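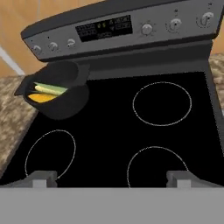 Re: Storage rule, section 4: does it reach parts kits?

2 min read

> The county draft says a dealer must log "each complete firearm" held
> overnight. Marchetti ships receivers and barrels in separate cartons.
> Does a carton with only a receiver go in the log? We have 178 of them
> on the shelf and the rule takes effect in April.

Short answer: as drafted, no. Section 4 uses "complete firearm," and section 2 defines that as an item able to fire without added parts. A receiver alone fails that test. So does a barrel.

Two points complicate this.

First, section 7 (inspection) uses the plain word "firearm," with no definition. An inspector could read it to include receivers. If your log shows 1,106 items and the inspector's shelf count comes out 124 higher, the draft does not say who has to explain the gap.

Second, the 1,000-item threshold for the alarm requirement in section 9 counts "inventory." That term is not tied to section 2 either. Britero and Siden both asked for a fix in their written comments. The revised text has the same wording.

My suggestion is to log receivers on a separate sheet, by serial number, and keep it with the main log. Zavo's inventory software can export the two lists under one cover page. Barrels have no serial number in most cases and I would leave them out.

Comments on the second draft close Friday at 5 p.m. If you send one, cite sections 7 and 9 by number and ask for the section 2 term in both.

Recent in this list
- Section 9 alarm specs: wired or cellular
- Transfer forms, page 3 misprint
- Gun show tables and the overnight rule
- Second draft, marked-up copy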